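Home Projects Checklists Workshop Log Contact
4 min read

Two-arm packing station: walk-round checklist, with my comments

I go through this list every time the arms have been switched off overnight, and again after anybody has changed a finger pad or moved a cable. The Ferkum shop is a shared room and people quite reasonably borrow clamps, shift tables and unplug things, so please don't skip an item just because it was fine on Saturday. It takes 15 minutes if you have a cup of tea with you, a bit less if you don't.

Before power

1. Table and feet. Lean on each corner of the table and see if it rocks. OK.
Comment: I tightened the bolts in June and they have held up nicely. If you do find a wobble, fix that before anything else on the list, or you will be chasing bad positions all evening.

2. Arm mounts. Check all the bolts on both bases by hand, then with the wrench. OK.

3. Cables. Follow each one from the wrist back to the plug with your fingers, feeling for nicks and flat spots. There should be enough slack at the wrist for a full turn. OK, WATCH.
Comment: the left cable hangs in a generous loop, and I like it generous, but on a low reach it can come down near the tabletop. I'd like to try one of the Ogilvie cable clips there — the soft ones, please, the hard ones pinch.

4. Stop button. Press it, twist it out, press it again. It should sit where a person standing at the table can slap it without looking. OK.

Grippers

5. Open and close each gripper fully, 2 times, with nothing in it. Listen for grinding. OK both sides.

6. Finger pads. Look for splits and for pads creeping off the tip. LEFT: replace soon.
Comment: the spare green ones are in the Orno tin on the second shelf. Wipe the finger before you press a new pad on, and give it a minute under your thumb. I rushed this once and spent a good while on my knees looking for a pad under the bench.

Packing run

7. Box and lining. Flaps folded right out, bubble wrap across the bottom and up the inside walls, glasses lying flat in their cases. OK.
Comment: the mint-green pair and the pink pair sit side by side very comfortably, and I'm fond of them as test pieces. The cases are see-through, so you can check on the glasses without opening anything up.
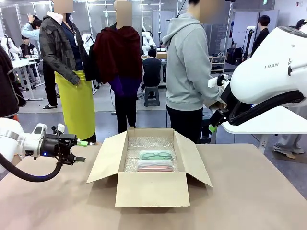
8. Clearance over the flaps. Bring each arm in slowly and make sure it clears the side flap on its own side. OK, WATCH.
Comment: flaps spring back up, especially on a new box. Crease them well with the heel of your hand. The Rallholm boxes are stiffer than the old ones and want creasing twice.

9. People. Agree out loud who is on the stop button before the arms move, and ask everybody else to keep back from the table. OK.
Comment: visitors are very welcome, and I love it when folks wander over to look, but somebody has to say the words every single time.

After the run

10. Park both arms, power down, then lift the box away. OK.

11. Write up anything marked WATCH in the log by the door.

Still open: left finger pad, cable clip.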